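March, notebook, 6:40 a.m.

I keep flipping back to the January pages because I was sure nothing had happened since then, and there turns out to be a fair amount in here. So this entry is a catch-up, mostly for me, and for Vija Toom, who asked how the sourdough log was going and got a very vague answer in the hallway.

First, the anniversary! Twelve years. We drove out to Stuluvley for two nights (the in-laws took the kids, bless them) and stayed at a little inn with a terrible bed and a wonderful breakfast. I ate smoked trout both mornings. We walked down to the lake on Saturday-type energy, meaning late and with coffee, and sat on a bench until my feet went numb.
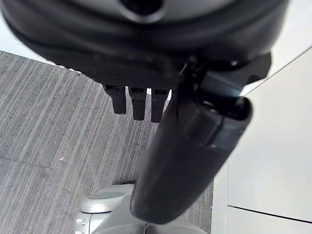

We also had the big dinner at Matano, the one we'd been saving for. I had the short rib and half of somebody else's dessert. I tried to write down what was in the sauce while it was fresh in my mind, and the note on the back of the receipt says "orange?? star anise, ask." I didn't ask. Trying it at home next month with orange peel and seeing what happens.

Family things, quickly. The oldest passed her swim test and now wants to be at the pool every waking minute. The youngest has lost both front teeth and can't say "thistle," so of course we ask him to say it constantly. My mother finished the quilt, the blue and cream one, 372 squares, all pieced by hand, and she wants everyone to know the number. Now you know it.

The walking challenge: I signed up for the Jemari one, where you try to do 700 miles in a year. Behind already! The bad knee cost me most of two weeks in February and I've been making it up in the evenings, loops past the school and back by the bakery (a mistake, route-wise, they leave the door open). Knee is fine on flat ground, grumbles on the hill.

The house fund is at $3,650, counting the tax refund. That's meant for the back porch steps, which have gone soft on the left side. Ekström came by to look and thinks the stringers can stay if we do it before summer. Waiting on the written quote. If it hasn't come by the end of the month I need to call, and I'm writing that here so I'll see it.

Sourdough, for Vija: four loaves since the last entry. The first two were flat and gummy. For the third I let the dough sit overnight on top of the fridge instead of in it, and it rose right up over the edge of the pan and tasted great. The fourth burned on the bottom, my fault, I was on the phone with my sister. Starter gets fed tonight, equal parts flour and water, and I'm leaving the rye out of it for a while.

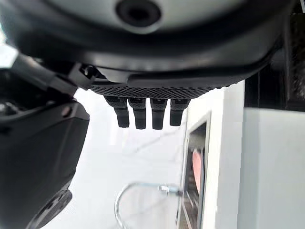

Next month

Call about the steps. Orange sauce. Dentist for the youngest. Get the walking total caught up before the weather turns hot, and bring Vija a jar of starter with a lid that fits this time.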